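Skorkavby kitchen library to open in April

Residents of Skorkavby will be able to borrow kitchenware and small appliances without charge when a lending room opens in the old Stivlow shop in April. The collection has 665 items, most of them given by households in the town over the winter.

Floor Van Loon, who runs the project, said small appliances drew the most interest when people were asked what they would borrow. Toaster ovens came first on that survey, followed by slow cookers and waffle irons.
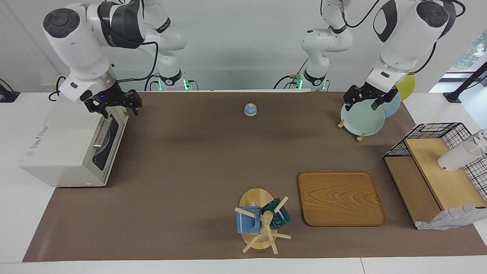 Loans run for 15 days and can be renewed once by phone. Every electrical item is tested before it goes on the shelf and again when it comes back. Borrowers must be 18 or older and need to show proof of a Skorkavby address the first time they visit.

Plates, mugs and serving trays will be lent in sets for family meals and parties. A set can be reserved up to a month ahead. Chipped pieces carry no fee, but Van Loon asks that people report them so the set can be made up again.

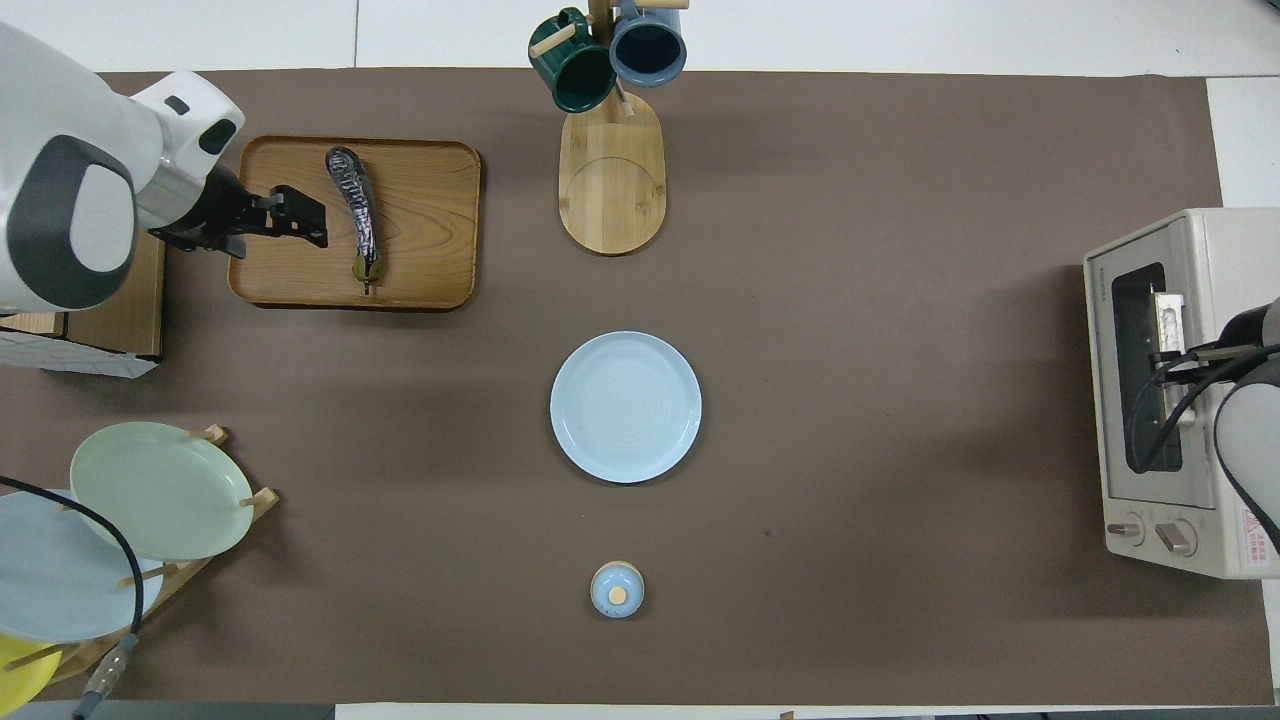
The town council gave 900 euros toward shelving and labels. Another 200 euros came from Sengar, the hardware store on the square, which is also lending a hand truck for heavier loans.

Hilde Van Rooij will teach a cooking class in the room one evening a month, using only equipment from the collection. The first class covers vegetable dishes for small kitchens, with eggplant, peppers and squash on the menu. Places are limited and sign-up is at the front desk.

The room will be open from 10 a.m. to 4 p.m. Donations of pans, baking tins and mixing bowls are still wanted. Large appliances cannot be accepted, and glassware should be wrapped. Items can be left at the side entrance on Kasilen Street during opening hours.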